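4. Comparison of Finger Pads and Wrist Cameras on Bedding

4.1 Purpose of the comparison

The experiments in Section 3 used rigid objects, for which the three finger designs gave nearly the same results. Soft goods are a harder test. A folded quilt has no fixed edge, it changes shape under its own weight, and the force needed to hold it depends on how many layers end up between the fingers. We therefore repeated the comparison on bedding, using hand-held grippers to record demonstrations and the Mokska arm to replay the learned policies. The question in this section is narrow: which combination of finger pad and camera placement gives demonstrations that carry over to the arm with the smallest loss.

We compare three finger pads and two camera placements. The pads are a smooth silicone pad (S), a ribbed silicone pad (R) and a pad with a dotted surface (D). The camera is mounted either behind the gripper body, looking forward over the linkage, or beside it at the level of the pivots. All other parts of the hand-held tool were left unchanged, including the linkage and the trigger spring. The arm carries the same fingers and the same camera bracket, so that a view recorded by hand and a view recorded on the arm differ only in the motion and in what lies beyond the work surface.

4.2 Recording procedure

Demonstrations were recorded in furnished bedrooms and in the laboratory at Grovcombe. The operator works with two grippers, one in each hand, and starts each episode with both sets of fingers open over the bed. The task has four stages: approach the folded quilt, close on a corner of the upper layer, lift and open the fold, and lay the fabric down across the bedspread. An episode ends when both grippers have released the fabric and moved clear of it. Operators were told to work at a comfortable speed and to avoid regrasping unless the fabric had slipped out of the fingers.

The rear camera was chosen as the default after a short pilot. In this placement the fingers, the linkage and a wide area of the bed are in view at the same time, and the second gripper enters from the side when the hands come together. The wide lens brings in a good deal of the room as well. We regard this as useful for training, given that the relation between the tool and fixed features such as the headboard helps in estimating the path of the gripper when the fabric itself offers few trackable points.

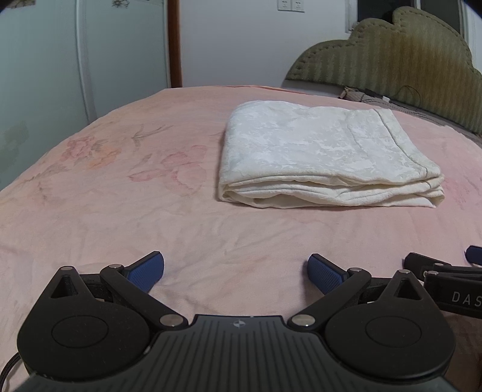
The pose of each gripper is estimated from its own camera together with an inertial unit in the body. White fabric with a pattern in the same tone is a poor source of features, particularly under flat indoor light, and most of the usable points come from printed bedding, furniture edges and wall fittings. When the gripper is brought close to the quilt, these points leave the view and the estimate depends for a short time on the inertial unit alone. The resulting drift is small along the approach axis and larger in the sideways direction. We correct it after the episode by a smoothing pass in both directions, which requires that the gripper be raised again before the recording stops.

Finger opening is measured separately from the pose. Earlier versions of the tool estimated it from the image of the fingertips, using the color contrast between the finger and the background. That method failed whenever fabric covered a fingertip, which in this task is most of the grasping stage. We now read the opening from an encoder on the trigger shaft and use the image only as a check. Episodes in which the two values disagree before contact are rejected, as this usually points to a loose linkage screw.

4.3 Finger pads

Pad S gave the most consistent behavior on a single layer. It holds thin cotton well at low closing force, and the fabric leaves the fingers cleanly on release. On the quilt it did less well. The outer layer tended to slide over the filling, so that the fingers closed on the cover while the body of the quilt stayed where it was. Operators compensated by pressing down before closing, and this motion appears in the demonstrations as a short downward push. The policy learned the push but not the conditions under which it was needed, and the arm repeated it on thin sheets, where it produced wrinkles and in several trials a grasp of the bedspread underneath.

Pad R held the quilt more firmly when the ribs lay across the direction of pull. When the wrist was turned so that the ribs ran along the pull, the benefit was lost. Human operators adjust for this without being asked to, and the recorded wrist angles for pad R are tightly grouped as a result. This narrow range is a weakness in training data. If the arm arrives at a different angle, for instance when the quilt lies closer to the headboard than it did in the recordings, the policy has few examples to draw on. It either turned the wrist late or closed at the wrong angle and lost the corner.

Pad D showed no clear dependence on the direction of pull. Its grip on the outer layer was slightly weaker than that of pad R at its best angle, but the spread of results was smaller. Operators using it approached from a wider range of directions, and we found no consistent downward push in the closing phase. Its main fault was slow release. Fibers in loosely woven fabric caught on the dots, and the arm sometimes carried a corner along for a short distance after opening. We reduced this by adding a pause of fixed length after the open command. The pause was applied on the arm only and was not part of the demonstrations.

Pad wear was also checked. The surface of pad R lost its sharp edges first, and we replaced it once during the study. The replacement was made between recording sessions, so each session used one set of pads from start to finish. Pads S and D were used throughout.

4.4 Camera placement

The side camera gives a better view of the contact line between the fingers. In principle this should help in judging how many layers have been taken up. In practice the near finger hid the contact line as soon as the quilt bulged on that side, and the second gripper left the view for long stretches of the lifting stage. Coordination between the two arms suffered. The most common failure with the side camera was an early lift by one arm while the other was still closing.

With the rear camera, the contact line is seen from farther away and partly from above. Layer count cannot be judged directly, but the shape of the fabric around the fingers changes visibly as more layers are taken up, and the policy seems to make use of this. Early lifts were rare. The drawback is that the gripper body covers the lower part of the image at all times. We tested a crop that removes this region and found no gain from it. Masking the body with a flat color made the results worse, possibly because the policy uses the linkage as a second cue for finger opening.

Exposure needs attention in both placements. A white quilt lying near a dark window can drive the automatic exposure back and forth as the gripper moves – the effect was strongest in the approach stage – and the policy trained on such recordings hesitated at the same points on the arm. We locked exposure at the start of each episode for all recordings used in the final comparison. Dark corners caused by the lens were left in the image, as the camera on the arm produces them too.

4.5 Transfer to the arm

Each pad and camera combination was used to train a separate policy with the same network and the same training schedule. The policies were then run on a pair of Mokska arms, with the quilt placed by hand at positions drawn from a fixed list. Each combination was tested in 58 trials. A trial counts as a success if the fold has been opened, the fabric lies on the bed with no corner trapped beneath it, and neither arm has stopped on a force limit. The time limit was 15 seconds per stage.

Pad D with the rear camera gave the highest success rate, followed by pad R with the rear camera. The order of the pads was the same for the side camera, though the gap between R and S was too small to be meaningful. The choice of camera had a larger effect than the choice of pad in the lifting stage, and a smaller one in the closing stage. We found no case in which changing both together gave more than the two separate changes would suggest.

The controller was held fixed in these tests. In a separate run we replaced the standard position controller with the Penerero compliance controller, keeping pad D and the rear camera. Grasps of the bedspread underneath became less frequent, as the fingers gave way on contact with the mattress. The fabric was laid down less evenly, however, because the arms lagged behind the commanded path when the quilt reached its full extent. A controller that is soft along the approach axis and stiff in the other two would probably keep the first effect without the second. We did not test this.

4.6 Limits of the comparison

All demonstrations were recorded by operators with prior practice on the tool, and the effect of pad choice on a new operator may differ. The quilts were of medium thickness and were presented in one folding pattern. Heavier bedding would load the linkage closer to its limit, where the trigger spring no longer gives an even closing force. Finally, the bedrooms used for recording were well supplied with furniture and printed textiles, and the pose estimate benefited from both. In a bare room the rear camera may lose part of its advantage, and the smoothing pass described in Section 4.2 would need to cover longer gaps.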